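Erkitz mill open day, quick notes before I forget

Got there at 9, line already out to the road. Free entry, 2 bucks for the parking field. They only open the doors once a year, always a Friday in July, and it was hot. Wear real shoes, they turned away a guy in flip flops.

Started in the spinning hall. LOUD. Earplugs in a bucket by the door, take two pairs. Our guide was Adebayo Ogunleye, been on the dye side for years and you could tell he wanted to get us there fast. Skipped most of the carding room, which was a shame, I'd have stayed.

Dye house was the best part. Big vats, floor drains everywhere, smell like wet dog and vinegar. Black is the hard one apparently. Goes in twice, and they check every batch under three different lamps becuase it can look brown in one and blue in the next. A bad batch gets sold off as lining. Adebayo says wash dark stuff inside out, cold, and dry it flat on an old sheet. I've been doing it wrong forever. 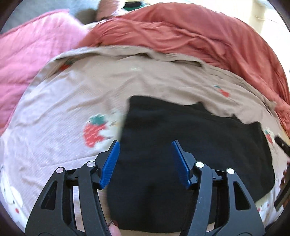 Can you buy fabric on the day? The mill shop is open until 3, cash only, and remnants are sold by weight.

Shop was a scrum. Got a bag of Mosoti wool ends and some navy twill, no idea what for. The good wide stuff was gone by noon. Someone said 800 people came through last year, felt like more then that this time.

Food: one truck, dumplings, fine. Coffee from the canteen is better and cheaper, go in past the looms and turn left.

Would go again. Earlier, with a bigger bag.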